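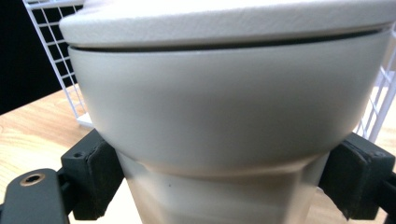 Notes on a grasp width filter that lied to me

February was the month when I rewrote the width estimator in our grasp pipeline two times. I want to write down what I learned while I still remember it, partly for me and partly for the people who use Brellari and asked why the release was late.

First, the short background. Brellari is the small library I maintain for turning hand-held gripper recordings into training episodes. It reads the video, finds the fingers, estimates how far they are open, and writes one number per frame next to the pose. The policy later learns to predict this number. If the number is wrong, the policy closes too early or too late, and you lose many evenings looking for the problem in the network.

Why white objects are hard

My old estimator looked for the inner edge of each finger pad. The pads are dark rubber, so I used a simple rule: go from the middle of the image to the left and to the right, and stop where it becomes dark. With a white container between the pads this sounds like the easiest case in the world. The body is light gray-white, the pads are nearly black, and the contrast is very strong.

The trouble is the shape. The container is wide at the top, curves inward, and the pads press just below this curve. The underside of the curve is in shade, a warm dark gray, and there is also a thin dark line under the lid. My search rows were fixed. When a row passed through the shaded part, the estimator stopped too soon and reported a width that was too small. When the row was a little higher, it went over the wide part of the bowl and the answer was too large. The value jumped between the two, and my smoothing filter made from this a nice calm curve, completely wrong.

This is the part I am a little ashamed of. I had looked at that curve many times and I was happy with it, because it was smooth.

What I changed

I stopped searching from the object. The new version starts from the hardware, which always looks the same. On each finger I track two points that do not depend on what is being held: the small round hole near the corner of the angled bracket, and the rim of the screw hole on the arm, which has a brass or tan color and is easy to separate from black. In many frames only one side shows its rim, and the other finger runs out of the picture. So the solver accepts any two points out of the set and uses the known geometry for the rest. With fewer than two points it writes no value at all. Before, it wrote the last good value, and I think now that this was a bad habit.

The second change is in the order of things. Smoothing comes after the outlier check, never before. I also save the raw value in a separate column, so anybody can plot both and see how much the filter is hiding.

The wire grid

White wire racks in the background gave me one more surprise. The square openings, with a dark area behind them, make many small corners, and the feature detector loves corners. Of the first 166 episodes I processed again, the tracker jumped to the grid in two. I now limit the search to a band along each finger, and I throw away any point that moves differently from its bracket. It is not elegant, but it is 100 lines of code and I can read all of them.

For the pose part I still use Prerkedau, with no changes. I tried to give it the finger points as a mask, so that it ignores the gripper when it looks for motion, and this helped on close shots where the object fills most of the view. The mask option is off by default for now.

If you update

The episode format has one new column and one new flag, so please run the convert script before training. On my desktop it went through 2,037 episodes in one night. Old files are not overwritten. If you have checkpoints trained with the old width, they will load, but please do not mix old and new episodes in one run — the two widths do not have the same zero.

Next on my list is the lid problem. The width says that the fingers are closed on something, but it does not say if they hold the body or only the lid, and for a container with a lid this matters a lot. I have a small classifier half written. I will post again when it does something useful.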